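Ticket 913: Gripper closes on card, card slips out on lift
Project: Card pick, student simulation track
Team: Quintanilla
Queue: Demamcombe Robotics Club help desk
Opened: Mar 1, 2021
Status: Resolved
Priority: Normal

Summary

The task is to pick a credit card off a stone slab and drop it in the Maketti tray on the other side of the table. The arm reaches the card every time and the fingers close. When the arm lifts, the card slides down between the fingers and falls back on the slab. It worked in September with the old scene file. We changed the scene after that and did not retest the pick until last week.

Steps to reproduce

Load the table scene with the stone slab.
Reset the arm to home.
Run the pick script with default settings.
Watch the lift phase.

Expected: card stays in the gripper until the release command.
Result: card drops in 15 of 16 runs. The one good run used the same settings as the others.

What we tried before opening this ticket

Raised the grip force in the config from 40 percent to 66 percent. No change.
Slowed the lift to half speed. The card falls later but still falls.
Swapped the card for the wooden block from the practice lesson. The block is picked up without trouble.
Reinstalled the simulator on the second lab computer. Same result on both machines.

The wrist view at the point where the fingers are on either side of the card, before the close command goes out: 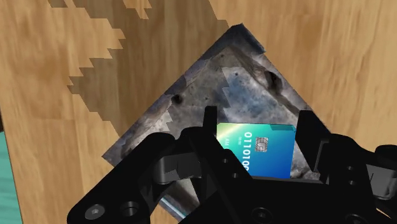
Reply from Grindberg: Thanks for the full list, it saves a round of questions. I don't think force is your problem. If the block lifts fine and the card doesn't, look at the collision shape on the card first. In the old scene file the card had a box collider. The new one may be using the mesh, and a mesh that thin gives very few contact points. Can you turn on contact display, run one pick, and post the number of contacts per finger at the moment of closing? Please also send the friction values for the card and for the finger pads. Leave grip force where it is for now.

Update from team

Contact display is on. Left finger shows one contact, right finger shows one contact, and both flicker on and off during the lift. With the block we get four on each side and they stay steady.

Friction on the finger pads is 0.9. The card has no friction value of its own, so it is using the scene default, which is 0.2. We checked the old scene file and the card was set to 0.8 there. It looks like the value was lost when we copied the card into the new scene.

The collider on the card is set to mesh. Grindberg was right about that part.

Reply from Grindberg: Change both, but one at a time so you know which one mattered. Do the collider first. Make the box slightly thicker than the card, one millimeter is enough. Run the full set of 16 again after each change and write the results in the ticket.

Update from team

Box collider only, friction left at default: 9 of 16 runs good. Contacts went up to four per finger and stopped flickering. In the failed runs the card turned in the grip and then slid out.

Box collider and card friction at 0.8: 16 of 16 good.

We also ran a set with the grip force back at 40 percent and got 16 of 16 again, so we are leaving it at 40. At 66 the fingers shook a little after closing.

One side issue. With the thicker box the card starts a bit inside the slab and pops up at reset. We raised the start height by one millimeter and the pop is gone. That change is in the scene file too.

Resolution

Cause: card collider switched to mesh and card friction value missing after the copy to the new scene.
Fix: box collider, friction 0.8, start height raised by one millimeter.
Files changed: scene file only. The pick script was not edited.

Note from help desk: Other teams that copied objects out of the September scene should check the friction field on every object, including the tray. The copy tool does not carry it over. A separate ticket is open for the tool.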